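Search Search for people, topics, posts

Everett Quintanilla
Posting our house rules for scoring sim pick tasks, after 131 runs got thrown out on the Drallov set. Short thread.

1/ Write the success condition before the first run. "Knife lifted clear of the nightstand and held for 2 seconds" is a rule. "Grasped OK" is a comment.

4 replies 2 reposts
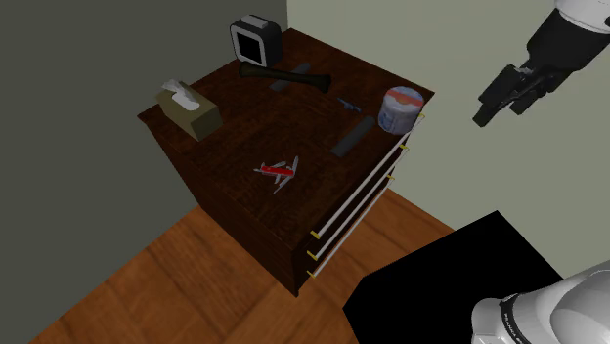 Vol. 2, No. 4

2/ Name every item on the surface in the task file. Two dark gray things on one top need two different names. Zhuoran Hou caught this one in review.

3/ Open blades are scored as no-contact for the fingers unless the task says otherwise. Same rule in sim as on the bench.

4/ Log the start pose of the arm. A run with no start pose doesn't count, even if it went well.

5/ Failed runs stay in the total. Kettani reports 1,323 runs, failures included, and we do the same now.

Full sheet is on the Skikham page. Corrections welcome through February.

Print | E-mail this thread
131 likes Share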